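Air drying shirts on hangers instead of pegs: does it save any ironing?

Household Forum > Laundry and Clothes Care
Page 1 of 1

ferenc_kiss
My sister swears that if you put everything on hangers straight out of the washer and hang it on a rack, you never iron again. I've been doing it since May and I'm not convinced. Shoulders come out with bumps, hems take forever. Is anyone getting results, or is this one of those tips people repeat without trying?

trudyp
Trying it and liking it. Shake each piece hard, button the top button, smooth the front with your hands. I haven't ironed a T-shirt in ages. Jeans are another story.

Digby Ashby
"Smooth it with your hands" is doing a lot of work in that sentence. By the time you've shaken, buttoned and smoothed a full load you could have ironed the two shirts that needed it. I timed myself once. 40 minutes for one load, hangers and all.

trudyp
40 minutes?? What are you washing, curtains?

Digby Ashby
Shirts, work pants, the usual. I'm slow. My point stands.

Corey Kingi
The rack matters more than the method. I had a Skimberg folding one and the bar bowed as soon as I put wet sweatshirts on it, so everything slid to the middle and dried in a clump. Of course it was wrinkled. A stiff metal rail up high, with space under it, is a different thing.

I also leave my spare hangers bunched on the end of the bar so I'm not walking back to the closet for each shirt.

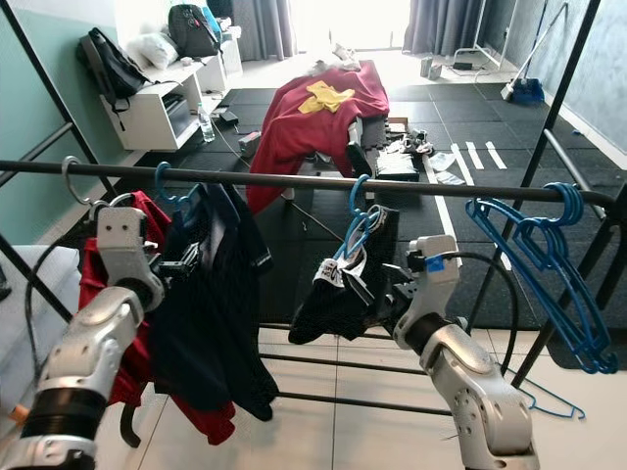
And don't load it end to end. Two or three heavy things with air between them will dry before a packed rail does. I know that means more rounds. I still think it beats ironing.

ferenc_kiss
More rounds is exactly what I don't have room for. I'm in a studio. The rack is already where the table should be.

bronwyn_p
Does color bother anyone? I won't hang red next to anything light while it's wet, hanger or no hanger. Dark next to dark is fine.

Digby Ashby
If it's still bleeding after the wash you've got a washing problem, not a hanging problem.

bronwyn_p
Tell that to my white blouse.

Corey Kingi
Re the shoulder bumps, what hangers are you using? Thin wire ones will do that every time. Plain plastic is okay if you pull the shirt so the seam sits on the end of the arm. I wouldn't pay for the padded Rosden ones. They soak up water and then you're drying the hanger too.

ferenc_kiss
Wire. From the dry cleaner. Fine, I'll switch, but I'm keeping the iron plugged in.

trudyp
Please don't keep the iron plugged in.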